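旧T恤编嗅闻垫，给猫消耗精力用

上个月家里那只又把窗帘爬了一遍，玩具买了一堆，三分钟热度。后来翻到有人给狗做嗅闻垫，心想猫也行吧，就做了个小号的。做了两块，第二块顺手多了，步骤写下来，赶时间，有漏的评论里问。

要准备的：
旧T恤，纯棉的，6件左右够不够看你垫子多大，我这块用了6件
防滑网格垫一张，洞要大，洞太小布条穿不过去，会疯
剪刀，快的。钝剪刀剪棉布手会废
尺子，划粉没有就用肥皂头
冻干或者平时吃的猫粮

第一步 剪布条
T恤从腋下横着剪开，下半截用，领口和缝线那圈不要。剪成宽3厘米、长15厘米的条。不用很齐，歪一点看不出来。剪完轻轻拉一下，边会自己卷起来，卷了更好藏粮。
印花那块偏硬，我是扔了，猫会啃，啃下来吃进去不好。
布条要很多。我这块最后用了697条，别问为什么知道，一边看剧一边数的。嫌多就把网格垫剪小，巴掌大三块拼着玩也可以。

第二步 打结
从网格垫的一个角开始，布条从一个洞穿下去，旁边的洞穿上来，正面打一个结，拉紧。一个结就够，打两个太鼓了。
先横着走完一排，隔一排再走。全部走完翻过来看，哪里稀补哪里。
注意：最外一圈一定要拉紧，猫是从边上开始拔的。我第一块就是边没拉紧，第二天床底下全是布条，现在还能扫出来。

第三步 检查
拎起来抖几下，有掉的重新打。长线头剪掉。毛线、橡皮筋、铃铛这些都别加，吞了要跑医院的。

第四步 教它玩
第一次别藏太深，粮就撒在表面，让它闻着吃。过两天再往里塞。一次放一小把，从当天的饭里扣，不然会胖。有的猫头一回不理，走开就是了，放那儿晚上再看。
老猫牙不好的用冻干掰碎，会轻松很多。
玩的时候最好有人在，玩完收起来，新鲜感能撑久一点。一直铺在地上就变成睡垫了，我家已经是了……

清洗
先把残渣抖干净，装进洗衣袋，扎口。冷水，轻柔，转速800以内，再高网格垫容易变型。洗衣液少放，不要柔顺剂，味道太重猫不靠近。有猫薄荷味的话洗完就没了，要重新撒。
不要烘，平铺晾，里层干得慢，摸着中间不潮了在给猫用。夏天两周洗一次，放过湿粮的当天就洗。

两只以上的猫建议一猫一块，分开放，抢食会打架。布条松了就补，补到补不动了重做，反正旧T恤总是有的。

下次写纸箱迷宫，还没拍完。

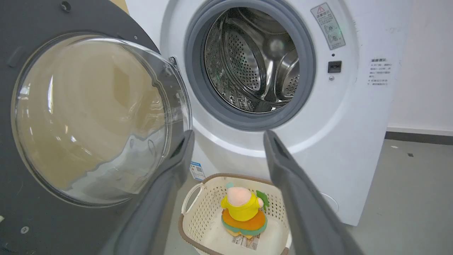 Gyu-bin Ok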